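January 2019

I am back in the flat since last night and my feet are still complaining. I want to write down the days in Matow before I mix them with other trips, as I already did with the one in March, of which I remember only the rain and a very good soup.

The first morning I walked from the station to the old port quarter, Susura. Gemma Amato told me to avoid the wide avenue and take the stairs behind the fish market, and I am glad I listened to her. There are 102 steps, it says so on a small sign at the bottom, and at the top you come out between two rows of houses where the sailmakers used to live. Now it is mostly bakeries, a shop for bicycles, and one bar with no name on the door. I had a coffee there, standing, because all the chairs were still on the tables.

In the afternoon I took tram 2 to Oser. My old guidebook gives Oser only half a page and says it is "not recommended after dark". I walked there until almost nine in the evening and met mainly people with prams and dogs. The brick warehouses along the canal are full of studios, and in one of them a man was repairing an accordion with the window open, in this cold.
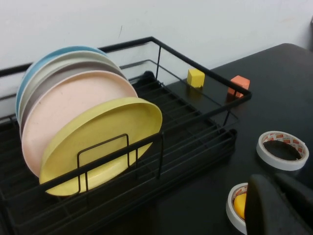 For dinner I went to Benjelloun, which Cosimo Gatti recommended to me already two times by letter. It is a narrow room on the corner of the canal street, with the kitchen at the back. I ordered the lamb with quince and after it I could not manage a dessert, so I asked for mint tea and stayed with my book. The bill was less than I had feared. I must write to Cosimo and thank him - he will be proud of himself for a week.

The second day was weaker. The maritime museum was closed for works and I had not checked. I walked instead along the sea wall to the lighthouse, with the wind against me the whole way, and on the return it had turned, so it was against me again. A woman selling chestnuts said that this is normal for Matow and that I should buy a better hat. I did buy one, in Susura, dark green wool.

To do: wash the coat, send Gemma the name of the bookshop by the stairs, find out when the museum opens again.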